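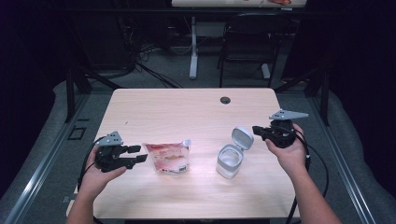

Questions I keep getting about the sourdough

I put my email on this site thinking I'd hear from my sister and maybe one lost stranger. Then everybody started baking at once, and now I answer the same things every night after supper. So I've put them in one place!

What flour do you use?

Mostly Herer bread flour, with a scoop of whole wheat from Goodall Mill when I can get it. Lately I can't always get it. If all you can find is all-purpose, go ahead and use it. Your dough will be softer, so hold back a splash of the water and see how it feels.

My starter smells like nail polish remover. Did I kill it?

Nope, it's hungry. Pour off most of it, feed what's left with equal weights of flour and water, and do that twice a day until it smells like yogurt again. Mine went 26 days in the back of the fridge last September (I forgot it, then we went to Ditska, then I forgot it again) and it came back fine. If you see pink or orange streaks or any fuzz, throw it out and start over.

Do I have to name it?

No. Mine is called Clulent and I can't remember why.

How long do I let the dough rise?

Ugh, I know you want a number. In my kitchen it's 4 hours in summer and a lot longer in January. Look for a dough that's puffy and domed, with some bubbles up the side of the bowl, and jiggles when you shake it. A clear bowl helps a lot.

Mine came out flat as a pancake. What happened?

Could be two things. If the inside is dense and gummy with a few giant holes, it needed more time. If it spread out the second you tipped it out of the basket and the crumb is even but low, it went too long. I've done both in one weekend, so don't feel bad.

Can I bake it without a Dutch oven?

Sure. Put the loaf on a heavy sheet pan and flip a big metal bowl or roasting pan over it (oven safe, please, and watch your wrists taking it off). I leave the cover on for 28 minutes and then let it brown without it.

When can I cut it?

When it's cool. I know, I know. My family lasts maybe ten minutes and then we eat slightly sticky bread with too much butter.

Will you mail me some starter?

I'd love to but I've stopped for now, the post office line is out the door. Flour, water and a couple of weeks of patience will get you your own.

Do you have a rye recipe?

Working on it. The last try could have held a door open.

Updated 10 May 2020

Filed under: Bread & Baking, Start Here
4 comments

Contact | © 2020 | Back to top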